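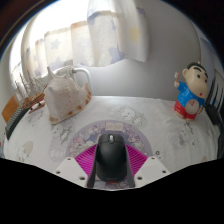
Small desk objects: surfaces and set-up

Posted in April by Arwel Jenkins

We use cookies to remember your gallery settings. Accept | Manage

These notes cover one corner of the desk survey, which now runs to 329 entries. Each entry records the object, what it rests on and anything kept close by. Text by Arwel Jenkins, checked by Rūta Rebane.

Entry 57: mouse, pad and cloth

Mouse: matte black, rounded and elongated, with a silver-grey scroll wheel near the front tip. Listed under plain pointing devices.

Pad: round, in pale lavender, purple and pink. The print is a ring of small cartoon characters and clouds, with an open book in cream and tan near the top edge. Filed under printed, circular.

Cloth: white, with faint grey line-drawn figures and a scatter of tiny dots and circles. It covers the whole tabletop. Patterned cloths get their own column in the survey — the print matters when matching a pad to a table.

Shell: a large white conch with a spiky top, kept on the left half of the table. Entered as ornament, no desk function.

Corrections to the listing go to Clodagh Carroll. Please quote the entry number.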